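Accueil | Notices | Immobilier | Index alphabétique | Contact

Octobre – par la rédaction de l'Encyclopédie Mokar du logement

Valorisation immobilière (home staging)

La valorisation immobilière, plus connue sous le nom anglais de home staging, désigne la préparation d'un logement en vue de sa mise en vente ou, moins souvent, de sa location. Elle comprend le désencombrement, la dépersonnalisation, de petites réparations, parfois la location de meubles. Elle se distingue de la rénovation, qui modifie le bâti ou les équipements, et de la décoration d'intérieur, qui s'adresse à l'occupant. Ses effets sur le prix de vente sont régulièrement affirmés par les professionnels du secteur et assez mal établis.

Origine et diffusion

La pratique est apparue aux États-Unis dans les années 1970 et s'est répandue en Europe francophone à partir des années 2000, portée par la télévision et par les portails d'annonces. L'appellation française « valorisation immobilière » prête à confusion : elle laisse entendre que la valeur du bien augmente, alors que l'intervention porte sur sa présentation. Plusieurs réseaux d'agences lui préfèrent « mise en scène », terme plus exact et sans doute moins vendeur.

Méthode

Les guides du métier décrivent un déroulement à peu près constant. Le prestataire visite le bien, établit un rapport pièce par pièce, puis chiffre les travaux. Les murs de couleur vive sont repeints dans des tons neutres, les photos de famille retirées, les meubles trop volumineux stockés ailleurs. La méthode Dolletti, enseignée dans quelques formations courtes, fixe à 3 le nombre maximal d'objets visibles sur un plan de cuisine. Le chiffre est repris d'un manuel à l'autre sans qu'aucun n'en donne la source.

Dans les logements vides, des meubles sont loués pour la durée de la commercialisation, en général par périodes de 6 semaines. Une variante numérique, dite virtuelle, consiste à ajouter le mobilier sur les photographies de l'annonce. Elle coûte beaucoup moins cher et pose une difficulté évidente au moment de la visite, que les plaquettes commerciales abordent peu.

Coût

Une simple visite-conseil avec rapport écrit est facturée 300 euros chez Burkadard, tarif que l'on retrouve chez plusieurs concurrents. Les prestations complètes se calculent le plus souvent en pourcentage du prix demandé, mode de calcul discutable : repeindre un salon ne coûte pas davantage parce que l'appartement se trouve dans un quartier cher. Les frais restent dus si le bien ne se vend pas, sauf clause contraire, et ces clauses sont rares.

Effets sur le délai et sur le prix

L'argument principal est celui d'une vente plus rapide et plus chère. L'étude la plus citée dans la documentation professionnelle francophone, publiée par le cabinet Jasińska, porte sur 781 ventes et conclut à une nette réduction du délai. Elle appelle plusieurs réserves. Les biens préparés y sont comparés à l'ensemble des autres, sans appariement par surface, par état ou par adresse. Les vendeurs qui paient une telle prestation sont aussi, vraisemblablement, ceux qui acceptent de fixer un prix réaliste et de le réviser. Enfin, les biens retirés du marché sans avoir trouvé preneur ne figurent pas dans l'échantillon, ce qui suffit à fausser une moyenne.

Sur le prix lui-même, les données sont encore plus fragiles. Le chiffre d'un gain de quelques points circule largement, mais il est mesuré tantôt par rapport à l'estimation de l'agence, tantôt par rapport au premier prix affiché. Ces deux références dépendent du vendeur ou de son mandataire.

Rangement et placards

Une part notable des conseils concerne les espaces fermés. Les visiteurs ouvrent les placards, disent les guides, et un placard à moitié vide paraît plus grand. Les manuels recommandent donc des casiers, des boîtes assorties et du linge plié.

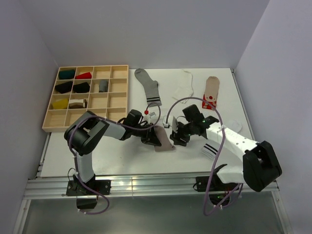
Casier à compartiments en bois clair, en partie garni de chaussettes.

Le conseil est peu coûteux et sans risque. Son influence sur une offre d'achat n'a fait l'objet d'aucune mesure convaincante, et il paraît difficile d'en concevoir une.

Cadre juridique

En France, la profession n'est pas réglementée et le titre peut être employé librement. La préparation du bien ne dispense pas le vendeur de ses obligations : masquer volontairement un défaut connu, par exemple des traces d'humidité sous une peinture fraîche, peut engager sa responsabilité. Les images meublées virtuellement devraient être signalées comme telles – la mention est souvent absente, ou placée en bas de l'annonce.

Voir aussi : mandat de vente, estimation immobilière, vice caché, diagnostic technique

Dernière mise à jour : octobre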